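水準点三一七号

一 点検

ヤルヴィクの験潮所は、防波堤の付け根に建つコンクリートの小屋である。床に井戸があり、井戸は導水管で海とつながっている。管の口径は本体の井戸よりかなり小さく、波の上下は管を抜けるあいだに均され、潮の上下だけが残る。浮きの動きは鋼線を介して記録器に伝わる。記録器はスフェイル社製で、製造番号の刻印は半分ほど潰れている。

メルタ・ヴィクルンドは三月の初めに着任した。前任者からの引き継ぎは書面のみで、鍵が二本、野帳が一冊、それに水準点の一覧が添えられていた。一覧の末尾に三一七号があった。備考欄には鉛筆で「使用しないこと」とあり、理由の記載はなかった。

初日は導水管の詰まりを調べた。井戸に真水を足し、水位が元に戻るまでの時間を測る。規定の範囲内だった。次に鋼線の伸びと滑車の偏心を確認し、時計のずれを野帳に書いた。記録紙の上では、時計のずれは潮が早く来たり遅く来たりしたように見える。海が遅れることはないので、直すのは時計のほうである。

二 宿舎

宿舎は験潮所から坂を上ったところにあった。メルタは夜、白い机の片側に寄せて野帳を広げ、残りを食事の支度に使った。鍋に根菜を入れ、ガラスの蓋をして火にかけ、待つあいだに前任者の記録を写した。

前任者の字は小さく、七と一の区別がつきにくかった。ただし計算には誤りがなかった。往復の較差はいつも許容値の半分以下に収まっている。水準測量では往路と復路を別々に測り、差を較差と呼ぶ。較差が小さければ観測はよかったことになる。同じ誤りを二度したときにも較差は小さくなるが、帳簿の上でそれを見分ける方法はない。

秋の頁に一箇所、数値の並びの途中に文が入っていた。

「三一七、再測。変わらず。港の人に訊いた。」

何を訊いたのか、答えがどうだったのかは書かれていない。次の行からまた数値が続いていた。

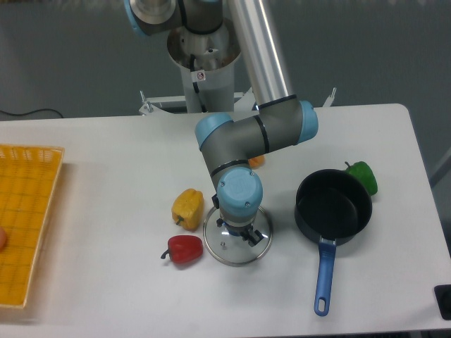

三 測量

三一七号は旧市場の石段の脇にあった。花崗岩の角柱で、頂部に真鍮の鋲が埋めてある。鋲の頭は人の靴で磨かれていた。メルタは験潮所の基準点から石段まで水準路線を組んだ。使用した器械はスタサック社の自動レベルで、三脚の脚の一本に布が巻いてあった。巻いた者の名は分からない。

標尺は港湾事務所の少年が持った。標尺を真っ直ぐ立てるには気泡管を見ていなければならないが、少年は船が入るたびに顔を上げた。メルタはそのつど読み取りを止め、気泡が中央に戻るのを待った。往路に午前を使い、復路に午後を使った。

結果は、三一七号が一覧の標高より二〇ミリ高いことを示していた。較差は許容内だった。

石の標石が沈むことはよくある。埋立地ならなおさらで、基準点のほうが沈めば相手は浮いて見える。そこでメルタは翌日、教会の礎石にある点と、灯台の岩盤に打たれた点を加えて測り直した。二点とも一覧のとおりだった。三一七号だけが二〇ミリ高かった。

少年は標尺を肩に担いだまま、それは前からそうだと言った。
「前からとは」
「祖母が、市場の石は上がると言っていました」
「いつから測っている」
「測ってはいません。魚の桶を置くと、水が片側に寄るんだそうです」

メルタは野帳に「桶、水平面、聞き取り」と書き、観測者の欄を空けておいた。

四 照会

ヴェルホルムの本局に照会状を送った。内容は次のとおりである。三一七号の標高に有意な差がある。周辺の三点に異常はない。過去の成果の写しを請う。

返信は十日ほどで届いた。封筒には成果表の写しが一枚入っていた。百年前の最初の測量以来、三一七号は四回測られていた。標高はそのたびに少しずつ高くなり、そのたびに別の者が「誤測の疑い」と注記して、最初の値に戻していた。四人の筆跡はすべて異なっていた。四人目が前任者だった。

本局の担当者は添え状で、点を廃止するか、周辺の点と矛盾しない値を採用するよう勧めていた。どちらにも様式があり、両方が同封されていた。

メルタは成果表の四つの値を方眼紙に落とした。横軸を年、縦軸を標高とし、最後に自分の値を加えた。五点は一本の直線にほぼ載った。傾きを求め、残差を計算した。残差はどの観測の誤差よりも小さかった。四人とも腕はよかったのである。

定規を置いて机を見た。鉛筆が転がらずに止まっていたので、机は水平とみなした。
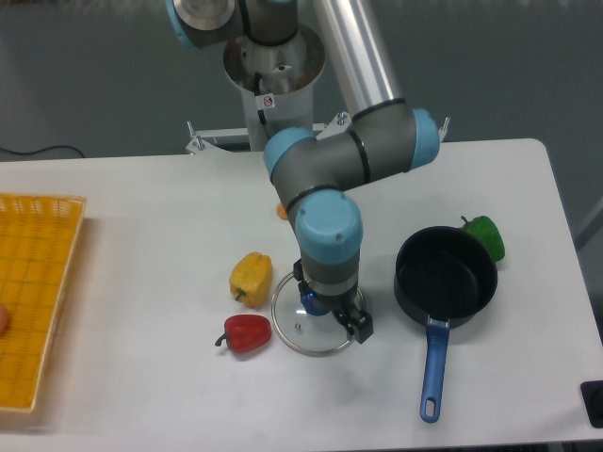
白い机。奥に灰色の床。

翌朝、メルタは石段へ行き、標石の根元を掘った。深さ一メートルまで掘って、角柱の下端には届かなかった。設置時の記録では、角柱の長さは八十センチとなっている。土は締まっていて、水気がなく、霜で持ち上がったときにできる隙間も見当たらなかった。巻尺を当て直し、同じ値を得た。市場の女が一人、桶を持って立ち止まり、掘り終わったら埋めてくれと言った。メルタは土を層ごとに戻し、足で踏んだ。

五 報告

報告書は様式第三によった。点名、三一七号。所在、ヤルヴィク旧市場石段東側。標石の種別、花崗岩。異状の有無の欄は、有と無のどちらかを丸で囲むようになっていた。メルタは有を囲み、今回の標高を記入した。補正はしなかった。備考欄には、過去四回の観測値を採用すべきこと、五年ごとに再測すべきこと、標石の下端は確認できなかったことを書いた。

一覧の「使用しないこと」は消さずに残し、その下に観測の年と値を並べた。欄が足りなくなったので、紙を一枚継いだ。

夕方、少年が標尺を返しに来た。底面の金具に土がついていたので、メルタは布で拭かせた。少年は、石はどこまで上がるのかと訊いた。メルタは傾きの値を教え、五年後の標高を自分で計算するように言った。少年は指を使い、一度間違え、もう一度やって正しい値を出した。

メルタはその値を野帳の端に鉛筆で書き、日没の潮位を読みに井戸へ下りた。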